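Gultov Robotics Supply
Home > Teaching tools > Hand-held > Histach

Histach hand-held teaching gripper

Item in stock, ships in its own hard case
Price: $1,976 per unit, spare fingers included

Pick it up, do the job, put it down. The Histach lets you show a robot a task with the same jaws the robot will use later, with no arm in the room and no joystick in your hand. We have sold remote-control rigs for years and we still like them (see the Grusero section further down), but this is the tool we reach for first when somebody asks how to get a robot to handle laundry, bags, cushions or anything else that flops.

What it does

You hold the body from behind and open and close the two yellow fingers yourself. A wide-angle camera on the unit looks out over the fingers and records everything you do, together with how the unit moved and how far the jaws were open. One pass through a task is one demonstration. Do it again, start from a slightly different spot, and you have another one. The recordings go to your training machine over a cable or on the card, and the Agyeman software sorts them into episodes and flags the ones where tracking dropped out.

The part we like best is how quickly people stop thinking about it! A first-time user spends the opening few minutes stabbing at things and missing, and then something clicks and they start planning their grabs by looking past the fingertips. From there the demonstrations get smooth, and smooth ones are a pleasure to train on.

Why cloth and soft goods

Rigid parts are fairly easy to show from a remote-control station. Cloth is another matter. You need to feel that you have caught two layers and not three, and you need to slide a corner along a surface before you lift it. With the Histach your arm does that the way it always has, and the camera gets it all from the angle the robot will have.

The fingers are flat plates with an oval opening near each tip. They are yellow so that they stand out against dark fabric, which matters more than you might think once you are scrubbing through recordings late in the afternoon. The body behind them is black, with open framing on either side.

At work in a lived-in room

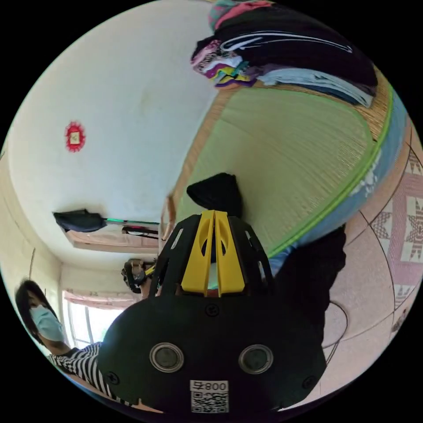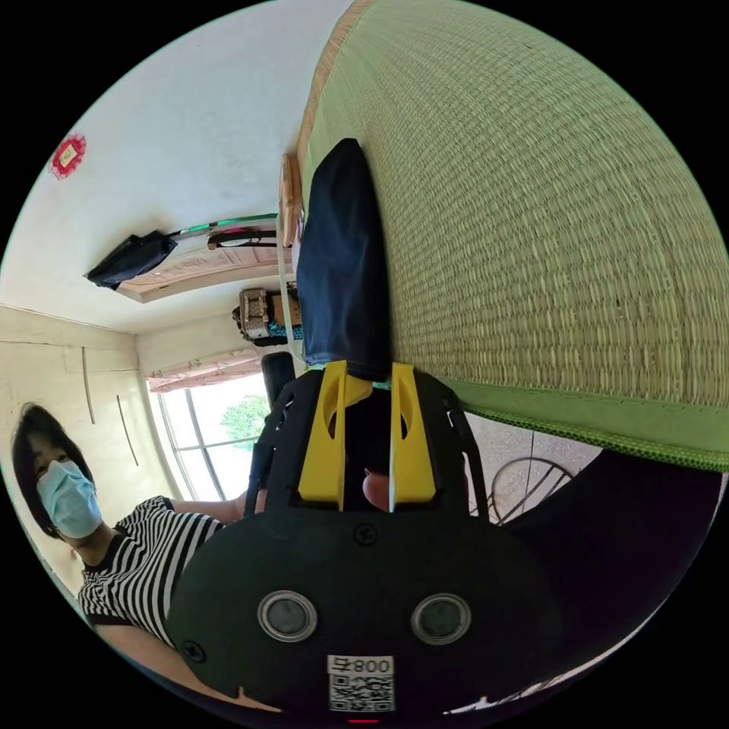

Both views come from the camera on the unit, in a room with a green woven mat. Folded clothes are piled on the mat in the first; in the second, the fingers have a padded navy piece by one end.

Marit Oduya
Field Support, Gultov

We get asked whether you need a lab to record in. You don't, and I would go further and say please record somewhere ordinary. Walls, windows, furniture and cables all end up in a wide view, and a model that has only ever seen a bare bench gets confused the first time it meets a patterned floor. Daylight is welcome too. Just keep an eye on it when the sun moves, and avoid pointing straight at a bright window for a whole episode.

A second person can stay in the room while you work. Faces do get recorded, so ask first, and use the blur option in Agyeman if the data is going to leave your building.

How many demonstrations?

It depends on the task and I wish I had a cleaner answer. For moving one soft item from a mat to a shelf, our own test set had 233 demonstrations in it, and the robot was doing useful work well before we got to the end. Folding took more. Mix up the starting positions from the very beginning, because going back later to fill in the corners is dull work. If you fumble a grab, keep going and recover! Those recoveries are gold when the robot makes the same slip.

Specifications

Fingers: two, flat, yellow, replaceable without removing the housing
Camera: wide-angle, fixed mount, circular field of view
Recording: video, unit motion, jaw opening
Continuous recording per charge: 40 minutes
Charging: USB-C, may be used while plugged in
Identification: printed QR label with unit number on the housing
Mounting: matching fingers available for most two-jaw robot grippers

In the case

Histach unit
One spare pair of fingers
Charging cable and data cable
Memory card
Calibration sheet (keep it flat, a creased one will give you trouble)
Printed quick guide

Using it with Grusero

Grusero is our remote-control station, and the two get along nicely. Plenty of labs gather the bulk of their data by hand with the Histach and then use Grusero to drive the real arm through the awkward bits, such as reaching into a deep drawer where a human wrist bends in ways the robot's won't. Agyeman reads both kinds of recording and puts them on the same timeline. You will want to set the jaw range to match before you combine them. It's under Devices, then Jaws, and it takes a minute.

Tips from the bench

Move a little slower than feels natural. The camera keeps up fine, but the robot will copy your pace.

Keep your free hand out of the grab unless the robot will have a second arm. It sneaks in when you're tired.

Wipe the lens before each session. Lint from towels is the worst offender.

Calibrate after any drop, even a small one. The housing shrugs it off, but the camera mount may have shifted a hair.

If two people are recording, give each their own unit and note the label numbers in the session log. Agyeman keeps separate calibration for every unit.

Common questions

Can left-handed people use it?
Yes. The grip is the same on both sides.

Does it work with thick items?
Anything you can pinch. For cushions and padded covers, take hold at an edge or a corner and let the rest hang or drag.

Will my older recordings still open?
Files from the previous Histach open in Agyeman from the March release onward. Run the converter once and keep the originals.

Do you lend units?
We do, two weeks at a time, to schools and small labs. Write to the support desk with a few lines on the task you have in mind. We love reading those, and we'll tell you if we think a different tool would suit it better.

Related items: Histach spare fingers, Histach calibration sheet, Grusero station, Agyeman license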